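# Shared worktop, back room: tidying notes and gallery

The worktop in the back room is used for mending, wrapping, labelling and, most afternoons, for small toys. It collects things. Bushra Minhas and I went over it in June and agreed what should live on the surface, what should go in the drawers below, and what should leave the room. The entries below follow that order. Solange Dantas checked the drawer sizes.

**Surface and drawers**

The drawer unit is a Barroso, 40 cm deep, with three shallow drawers and one tall one. The shallow drawers have a clear height of 21 mm above the liner, enough for pens, flat card and a steel rule. Rolls of tape do not fit in them unless laid flat, and the wider rolls do not fit at all.

**Tape**

Tape stays out. It is used daily and the tall drawer sticks in damp weather. Rolls are laid flat against the back of the worktop, with the free end folded under by 5 mm. Black and grey are kept there; clear tape has gone to the wrapping shelf.

**Scissors**

One pair on the surface, closed, handles towards the wall. Paper only. The fabric pair is in the second drawer and is marked with thread on one handle.

**Flat items**

Anything flat is stacked by size, largest at the bottom. Soft cases may go on top of a stack but not underneath, where they make it lean. Stacks that have not been touched for a month go to the Urkico boxes on the landing.

**Cups**

Drinks were the main disagreement. Bushra wanted them off the worktop; I wanted a fixed place at the left-hand corner, away from paper. The corner was agreed, provided that lids are used when there is card out.

**Small toys**

Small toys go in one cylindrical container, filled to the rim and no higher. The overflow goes in a Drumix tub on the floor, limit 220 pieces. Building pieces are not mixed in with the rest – they stay on their baseplate at the right-hand side until the model is finished or given up.

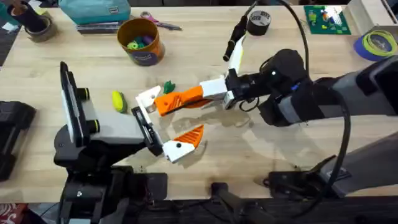 Toy food and animals are sorted last. They are the pieces most often left in the middle of the table, and the middle is the part needed for cutting out. The rule is one sweep at 5 pm, everything into the container, no sorting by colour.

**Still to do**

Replace the liner in the bottom drawer. Find a lid for the Drumix tub. Solange has the spare drawer runners and will fit them when the tall drawer is next empty.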